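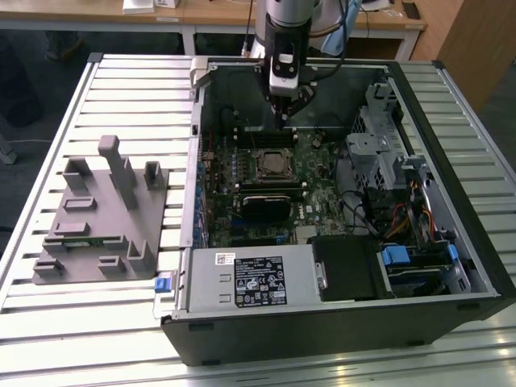
6 min read

Toltix Imai 16 precision driver set: review after two months of bench use

The Imai 16 is a precision screwdriver set from Toltix, sold as a handle, 16 bits, a flexible extension and a hard case. It is aimed at people who repair electronics often enough to wear out a cheap set but do not need a full shop kit. I have used it since December on desktop computers, two laptops, a label printer and a thermostat. The desktops were mostly older office machines, the kind with a side panel that comes off and everything reachable from one direction.

Contents and fit

The bits are 4 mm hex shank, 28 mm long. The selection is four Phillips (PH000 to PH1), three slotted, five Torx (T5, T6, T8, T9, T10), two hex, one tri-wing and one pentalobe. There is no PH2. For desktop work this is the main omission. Case screws, drive cage screws and power supply screws are commonly 6-32 with a PH2 recess, and the PH1 bit will turn them if they are not tight. On a tight one it rides up and starts to chew the head. I kept a separate PH2 driver on the bench throughout and used it more than any single bit in the set.

Torx fit is good. I checked T8 and T10 in new fasteners and found less play than in the Tadholm set I was replacing. T6 is slightly loose, though not enough to slip. The Phillips tips are ground cleanly, and PH0 seats fully in M2 laptop screws with no wobble.

Bit hardness is not stated in the leaflet. After two months the PH0 shows light polishing on the flanks and no rounding. The 1.5 mm slotted bit twisted visibly when I used it to lift a stuck connector latch, which is misuse, so I do not count it against the product.

Handle

The handle is aluminum with a free-spinning cap. Diameter at the grip is 16 mm and it narrows toward the collar. The knurling is fine and fairly sharp. It gives good control at low torque, and with dry hands I had no slipping. For longer sessions I would want it coarser, or a rubber sleeve. Shagufta Niazi, who has smaller hands than I do, preferred it to every other handle on our bench and did a full laptop teardown with it without complaint.

The cap bearing was stiff on arrival. One drop of light machine oil fixed it. A second unit ordered for Santosh Goel had the same stiffness, so I would expect it.

There is no ratchet. At this size I do not miss one.

Bit retention

A magnet at the bottom of the socket holds the bit. Pull-out is firm enough that the bit stays in the handle when a screw is deeply seated, and this was the weak point of the Tadholm. There is a trade-off in that the bit itself is only weakly magnetized. M3 screws hang on the tip without trouble. A 6-32 screw will hang if the driver is vertical and will usually drop if it is tilted.

If you work inside a case with the board installed, a dropped screw is more than a nuisance. It can roll under the board and bridge something on the underside. I lay the case flat, keep count of the screws, and do not reconnect power until the count matches. A magnetizer block costs little and solves most of the problem. Toltix should include one.

Extension

The flexible extension is 150 mm long and is the least useful item in the box. It winds up before it transmits torque, so breaking a screw loose with it is guesswork. It is adequate for running in a screw that is already started. A rigid extension would have been the better choice, and Dristlow sells one with the same 4 mm shank that fits this handle correctly.

Case

The case is hard plastic with a foam insert and a sliding lid. Bits are held by friction in numbered slots. The numbers are molded in the same color as the insert and are hard to read under overhead light. I marked mine with a paint pen. The lid detent is positive, and the case has survived one fall from bench height onto concrete with no bits lost.

The inside of the lid has a shallow tray meant for screws. It is not divided. For anything with more than one screw length I still use a separate tray or a sheet of paper with the screws taped down in position.

Weight and price

The full set weighs 420 g. I paid 19 dollars, with shipping on top. At that price the Phillips and Torx bits alone are reasonable value, and the handle is better than I expected.

Joon-young Noh asked whether replacement bits are available singly. They are not, at least not from Toltix. Standard 4 mm bits from other makers fit, and I tested three brands. One was a tight fit and needed pliers to remove.

Who should buy it

For laptops, small appliances and handheld devices, I recommend it as sold. For desktop towers, buy it only with a full-size PH2 driver alongside, and budget for the rigid extension if you need to reach past a cooler or a drive bracket. If you already own the Tadholm and your bits are in good condition, the better socket is the only real reason to change.

Update: Sawsan Mansour reports that her set, bought more recently, has white numbers in the case. Mine does not. The part number on the box is the same.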